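Stuveck Urkham knitting machine drops stitches on the left side only

Reading time: 5 minutes
Print | E-mail
Last updated: December

Status: open, then closed, then open again, now closed (sorry)

Hi again! I'm the one with the secondhand Urkham flatbed. I'm putting everything in one ticket this time because my last two messages ended up in different places and I think I confused everybody, including me.

What's going wrong: I'm knitting plain stockinette, 50 stitches across, in the Kusness wool blend that comes on a cone. Going left to right the carriage is lovely, it just glides. Going right to left it's fine too until I get to the far left, and then the last few stitches either drop off or make this sad loose loop that hangs down behind the bed. I can get 9 good rows, sometimes more, and then plop. It's always the left. The right edge is so tidy I could frame it.

I want to make a baby blanket out of panels, so I need edges I can seam. The edges I'm getting look chewed.

What I tried before writing in:

- Tension dial up one whole number. Stitches got bigger, still dropped.
- Tension dial back down. Carriage got stiff and I got nervous.
- Moved the claw weight up every few rows like the manual says. Better for a while! Then not.
- Started over with a fresh cast-on. Three times. I used the waste yarn and ravel cord and everything.
- Said some things to the carriage.

Reply from support (Tin-yau Liao)

Thanks for the detail. Please try three things in this order and change only one at a time. First, swap the needles at the far left with needles from the end of the bed you aren't using. Second, take out the retainer bar and look at the sponge. Third, tell me where the cone sits when you knit. Leave the tension dial where it was when the right edge looked good.

My update, 7:40 in the evening

OK, so I did the needles. I pulled the retainer bar out through the side (it came out with a horrible crunch, more on that in a minute), and I took out the needles at the left edge and looked at them under the desk lamp. One had a latch that was a tiny bit bent, so it didn't close flat. The rest looked all right but they were gummy, with old oil and lint all packed around the hinge. I swapped in clean ones from the far right and knit a test piece. The dropping moved from the very edge to a couple of stitches in, and there was less of it. So that's progress, I guess, but it isn't a fix. I wrote the row count on a sticky note and then knit the sticky note's corner into the carriage brushes, so add that to the list.

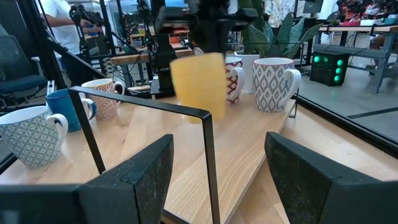 The gummy needles needed a real cleaning, so I did the soak next. The manual just says "a suitable container," and I had been using a shallow dish, where the needles lie flat on top of each other and the butts hook together and you fish around forever. I changed to a cup and stood them up in it, hook end down, with enough cleaning fluid to cover the latches. If you've got a see-through one (the yellow cup in the photo is only translucent), use that, because you can look in from the side and check that the latches are under. Mine was clear and a good bit of gray fuzz had sunk to the bottom by bedtime. I dried them on an old towel, worked every latch open and shut with my fingernail, and gave each one the smallest wipe of machine oil. They flip like new now. I left the bent one out and it's in the trash.

Next morning, the sponge

Well, the crunch was the sponge. Or what used to be the sponge. It was completely flat and sort of crispy, and it had crumbled all along the left half of the bar. I had read that the sponge holds the needles down against the bed, and I'd looked at the bar from the outside when I bought the machine and thought it looked OK. You can't tell from the outside. You have to pull it all the way out.

I called the Ninh yarn store and they had replacement strips behind the counter, so I drove over and got 2, one for now and one for the drawer. Scraping off the old glue took me longer than all the knitting I've done this month. Rubbing alcohol on a rag got most of it, and a plastic paint scraper got the rest. Don't use a metal one, I put a scratch in mine. It's on the back side so I'm pretending it isn't there.

New strip in, bar back in with the sponge side down over the needles (I put it in upside down the first time and could not figure out why the needles were flopping). Test piece: no drops! I closed the ticket. I was so happy I cast on the first blanket panel right away.

Reopened that same night

Loops again. Left edge. No stitches falling off this time, just that loose loop at the turn, every other row, and once it got caught on a gate peg and snapped the yarn.

So I went back to Tin-yau's list and saw I never answered the third question. My cone was on the floor, on the right, next to the table leg. I'd put it there so the cat wouldn't walk past it.

Reply from support (Tin-yau Liao)

That would do it. With the cone off to the right, the yarn drags against the table edge on its way to the mast. The take-up spring can't pull back the slack when the carriage turns at the left. Please put the cone on the floor behind the machine, directly below the mast, and rethread from the start. The spring should bow down a little when the carriage is at the middle of the bed and lift when you reach either side. If it stands straight up the whole time, tighten the mast dial by one.

My last update

Moved the cone. Rethreaded. I'd also missed the little wire hook before the tension disc, so the yarn was going straight past it, and I have no idea how long that had been going on. Mast dial is at 3 now.

I knit the whole first panel without a loop or a drop, and then half of the second one before I had to stop and make dinner. Left edge matches the right edge. I steamed the first panel and held the two together and the rows line up.

You can close this one for real. One more question though, should I open a new ticket for it? The row counter skips when I go fast. It's fine when I go slow, and I can count on paper for now, so it's no big rush.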